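Subject: Re: [homefinish] Tinting shellac to match old door trim

On the Otholm list archive in July, someone wrote:

> I'm stripping the architraves in a 1920s weatherboard and most of
> them have come up well, but two were replaced at some point with
> new pine. The old ones are a deep honey colour. The new ones look
> like a fruit box. I've tried an oil stain from the hardware shop
> and it went blotchy straight away. Is shellac a better bet, and
> do I need to take the oil stain off first?

Bringing this one back up as I've just been through the same job and there was never a proper answer.

Yes to shellac, and yes to taking the stain off, or at least as much as will come. I used 100 grit and then 200 on a cork block, with the grain. Don't go finer than that before the first coat or the colour won't take evenly. Vacuum, then wipe down with metho on a clean rag.

For the colour I mixed button flakes from Lelteck with their blonde, two parts to one. Dissolve them separately and strain each lot through an old stocking before you combine them. The button flakes have a fair bit of rubbish in them. Mine took overnight in a jar in the laundry.

First coat thin, brushed on fast, and leave it alone. If you go back over a lap you'll get a dark stripe and have to start that length again. I put on 5 coats all up. The amber comes up slowly and the first two coats look like nothing much, so don't be tempted to add spirit dye early. If you do need dye, Jamitz sell an orange-brown in small bottles (the code on mine is 2214) and a few drops in a jar is plenty.

Pine will always go darker where the earlywood drinks it in. A very thin washcoat first helps — I skipped it on one side and can see the difference.
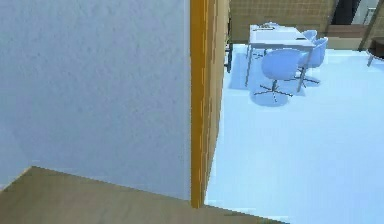

Amber frame against pale mottled plaster, rendered.

I went a shade lighter than that in the end, as the hallway gets very little sun.

One question back to the list. Has anyone put the Dobson hard wax over shellac on a door that gets knocked about? The tin says to wait a fortnight and I'd like to rehang mine before then.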